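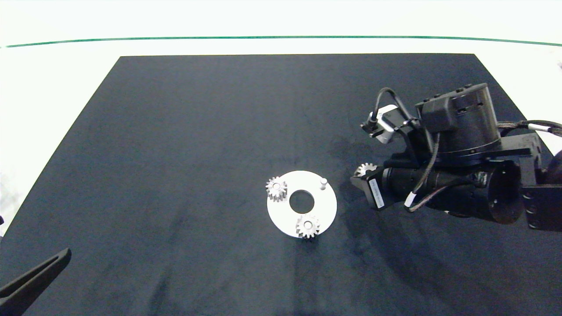 Small silver gears and their round white plate on a dark mat, with one peg still to fill.

Working on little gears without losing your marbles

I love a gear job. Give me a kitchen timer that's stopped ticking or a hand-crank toy with a crunchy noise in it and I'm happy for a whole evening! But small parts do have a way of rolling off and hiding, so these are the habits I've settled into over the years (plus a couple I've pinched from friends).

Put a dark mat down first
If your bench or table is white, like mine, pale plastic and shiny metal bits just melt into it. A navy or black mat fixes that straight away. Anything with a bit of a fabric feel is good, as a dropped gear tends to stay where it lands and doesn't skate off towards the floor. Mine cost 17 dollars and I'd buy it again tomorrow.

Dark mats do show every smudge, mind you. A lint roller gets the fluff off, and a barely damp cloth takes care of the rest. Let it dry flat. Felicidad Lumbao put hers over a chair back and it had a hump in it until November.

Get a look at the pegs before the gears
Run a fingertip down each peg. You're feeling for burrs, old grease or a whisker of plastic left over from moulding. If you find one, a few light strokes with 600 grit paper will do it, and then wipe the dust away. Go easy! You can always take off a bit more, but a skinny peg means a wobbly gear forever.

Lower it straight, then wiggle
Hold the gear by its edges and keep it level over the peg. When the bore finds the top of the peg, let it drop under its own weight as far as it wants to go. If it stops early, the teeth are probably sitting tip to tip with the gear next door. Don't push. Turn the neighbour a smidge with your other hand and you'll feel the whole thing settle, and that is honestly one of the nicest little feelings in the workshop.

If it's tilted and jammed, lift it right off and start over. Pressing on the high side only chews up the bore.

Spin before you grease
Once all the gears are on, turn the lot slowly by hand, a full turn each way. Listen for a click that comes around at the same spot, which usually means a nicked tooth or a crumb of something. An old soft toothbrush gets into the teeth beautifully. Grease comes last, and you need far less than you think: 2 dabs the size of a sesame seed, then spin again to spread it.

Storing the spares
Gayan Saha threads his spare gears onto a bit of string in the order they came off, with a knot at the end that goes back on first. So simple, and it works a treat! I use old pill organizers for the really tiny ones, with a scrap of masking tape on the lid saying what they belong to.

Naa Quaye asked whether a magnetic dish is worth having. For steel screws, absolutely. Check your gears with a fridge magnet first though, as brass and aluminum ones won't stick at all and will tip out the minute you bump the dish.

Next up is cleaning old hinges, so dig out your rusty ones.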